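Why Does Paper Come From Trees?

Have you ever torn the corner off a page and looked very closely at the ragged edge? If you haven't, go and find a bit of scrap paper (not your homework, please, and not a library book!) and tear it slowly. Hold it up to a window. Along the tear you should see tiny hairs sticking out, as fine as the fluff on a peach. Those hairs are called fibres, and they are the secret of the whole thing.

A sheet of paper looks smooth and flat, a bit like a very thin slice of something. But it is really a great big tangle. Thousands and thousands of fibres lie across one another every which way, like a heap of spaghetti that somebody has squashed with a rolling pin and left to dry.

Where do the fibres come from?

Mostly from wood. A tree trunk is packed with long, thin fibres that help it stand up straight in the wind and carry water up from the roots. To make paper, the wood has its bark taken off and is chopped into little chips. Then the chips are either ground up or cooked with chemicals until the fibres come apart from each other. Mixed with lots of water, they make a mush called pulp, and if you have ever left a tissue in your pocket on washing day you will have a fair idea of what pulp is like.

Trees weren't always used, though. Long ago in China, people made paper from tree bark, old rags and even worn-out fishing nets. For hundreds of years in Europe, paper was made from rags too, and rag collectors went from door to door asking for old shirts and sheets. So a letter might be written on what used to be a nightgown!

From mush to sheet

The watery pulp is spread out over a fine mesh, which is like a very big, very flat sieve. The water drips through and the fibres stay behind on top. As they settle, they start to cling to one another. Next come the rollers, which squeeze out more water, and after those come hot rollers, which dry the sheet. What comes off the end is one enormously long piece of paper, wound up on a reel as if it were a giant's toilet roll. After that it can be cut to any size you like, from a poster down to a narrow little strip.

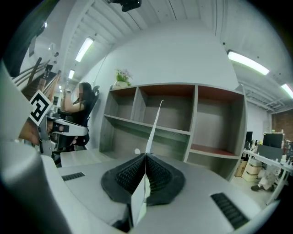
A long, thin strip of white paper.

Now, about those strips. Paper has something called a grain, just as wood does. In the big machines the pulp is moving along quickly, and many of the fibres swing round to point the same way, like sticks floating down a stream. That makes paper easier to tear in one direction than in the other. Newspaper is the best thing to try it on. Tear a page from top to bottom, then tear another from side to side. One tear will probably run nice and straight, and the other will wander off wherever it fancies.

Why does wet paper fall to bits?

The fibres hold on to each other best when they are dry. When water soaks in, it gets between them and loosens their grip, and then the gentlest tug will pull them apart. It's a nuisance if you drop your comic in the bath, but it's very handy for recycling. Old paper is stirred up with water until it turns back into mush, the ink is washed out, and off it goes to be made into new sheets. The fibres get a bit shorter every time, so this can't go on for ever, and fresh fibres have to be added now and then.

Something to try

Cut 3 strips of the same size, one from newspaper, one from kitchen roll and one from writing paper. Dangle the ends in a saucer of water and watch the water climb. Which strip is the quickest? Have a guess before you start, and write it down so you can't change your mind later!

Words to remember
Fibre: a very thin thread or hair.
Pulp: fibres mixed with water.
Grain: the direction most of the fibres point.

Written by Lindiwe Venter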